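Hakameo Open Day

The Hakameo Open Day is a public demonstration of hand-held gripper tools and robot manipulation held by the automation workshop Stiron. The 2025 edition took place on March 27, 2025, partly indoors and partly on an outdoor terrace. Attendance was roughly 132.

Background

Stiron began showing its work to visitors in January of the previous year, at first by appointment. The early visits were limited to a fixed arm performing a sorting cycle behind a guard rail, and visitors could not handle any equipment. The open day replaced these visits and added a practical component based on the Ferkus, a two-fingered gripper carried in the hand and fitted with a camera. The operator performs a task directly, and the recorded motion is later used to train a control policy for an arm with the same fingers.

Programme

The indoor programme consisted of a talk, a demonstration of the arm and a session on calibration. The arm repeated a pick-and-place task for 18 minutes at reduced speed. Operators then opened the guard and replaced a worn finger, a procedure that requires two screws to be loosened and the jaw to be re-zeroed.

Outdoor handling

Practical handling was moved to the terrace, where lighting is less uniform than in the workshop. Visitors approached ordinary tableware and drink containers with the gripper, closed the fingers, lifted and released. Clear plastic and reflective table tops were favoured as test conditions, as both are known to degrade visual estimates of position and depth. Ribbed flexible fingers conform to a curved surface and need less exact alignment than rigid jaws. 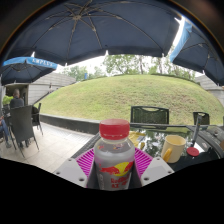 Trí Khổng wrote afterwards that the handling session was the most useful part of the day, but that each turn was too short to get a feel for the closing force, and asked that future editions include a few heavier objects.

Recordings

Recordings from the open day were added to the Mac an tSaoi collection, which Stiron maintains for internal use and which then held 2,000 episodes. Episodes in which the object left the camera's view before release were catalogued separately.

See also

Ferkus
Mac an tSaoi collection
Robot end effector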